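FOR IMMEDIATE RELEASE

Nindemmont opens toy and brick library in Sturnum this April

Free to join. Open three days a week. No late fines, ever.

Sturnum - Families in Sturnum will be able to borrow toys, games and building sets the way they borrow books, when Nindemmont opens the doors of its new toy library on Tuesday at 10am. The library takes over the old Lytvynenko shoe shop on the high street, empty for three years until the lease was signed this winter.

On the shelves from day one: 2,014 items, all donated, all cleaned and checked. Puzzles, dolls' houses, train track, board games for all ages, and a big stock of plastic building bricks sorted into bags by size. Members can take home up to 3 items at a time and keep them for three weeks. Renewals by phone or at the desk.
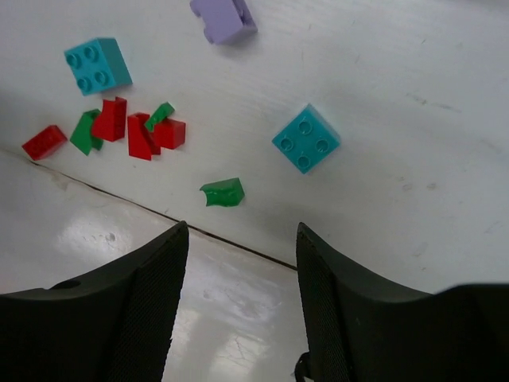
Membership is free for anyone living in Sturnum or the villages on the 60 bus route. Bring something with your adress on it. Schools, childminders and playgroups can sign up for a group card, which covers larger loans and the outdoor toys (ride-ons, sand trays, the parachute).

So far 745 households have put their names down. Cards for these will be ready to collect at the desk on opening morning, no need to apply again.

Shelving and fit-out was paid for by Brekora, the local furniture maker, which has also given the tables and chairs for the play corner. Rent for the first year comes out of Nindemmont's own funds.

Donations still welcome, especially jigsaws with all there pieces, wooden train sets and games for older children. Please no soft toys, no electricals without a working charger, nothing with a part missing. Drop off at the side door during opening hours, not on the step overnight.

Pushchair parking inside, step-free entrance, toilet with changing table. Dogs outside please, except assistance dogs.

Press welcome from 9.30am on opening day. Interviews and photos by arrangement with the Nindemmont press desk.

ENDS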